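Waiting Times for Repair: An Account of One Year's Enquiries

Friday, February 28, 2025

Readers of this blog will be aware that I have been following the question of domestic furniture repair since moving to the district. The present entry sets out what I have learned about having upholstered chairs re-covered, and corrects two statements made in my October entry, for which I am grateful to Jean Chisholm.

The first correction concerns cost. I wrote that a full re-covering could be had from Clasach for less than the price of a new chair. Mrs Chisholm has forwarded her own quotation, which came to 1,000 pounds with fabric included. The lower price I gave was for labour alone. Customers are asked to supply their own cloth, and the workshop will advise on the length required once it has measured the piece.

The second concerns delay. I gave the waiting time as 20 weeks. It is now 27, and the workshop does not hold places without a deposit. Calum Pringle, who manages the bookings, has confirmed that the deposit is returned if the customer withdraws before the fabric has been cut. It is not returned afterwards.
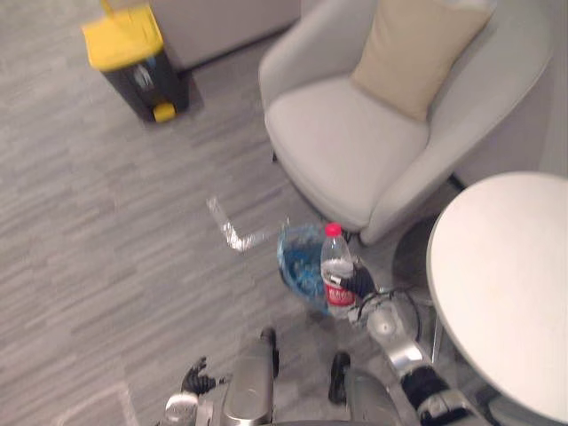
On the choice of cloth, I would recommend that readers ask for the rub test result before placing an order. The result is a plain number, and most suppliers print it on the back of the sample card. A chair used every evening needs a higher figure than one kept in a spare bedroom. Wool blends wear well but may shrink if cleaned at home. Linen creases at the front of the seat, and certain customers mind this a great deal more than others. I do not.

Pale colours are a separate matter. The general advice is to avoid them, and I followed it for many years without enquiring into the grounds. Sofia Fonseca, whose workshop takes in a good deal of contract seating, is of the view that mid-browns show wear sooner than light greys, as dust and lint stand out against them. She does advise a removable cover on any loose cushion — with a zip, and never with poppers.

Foam should be replaced at the same time as the cover. I declined this on my first chair to save money and had to pay for the stitching to be opened again within the year. The invoice for both visits is in my folder and may be inspected by anyone who doubts it.

Replies to the October entry have all been read. Magnus Drummond asks whether cane seats will be covered. They will form the subject of the next entry, once the workshop at Swanson has answered my second letter.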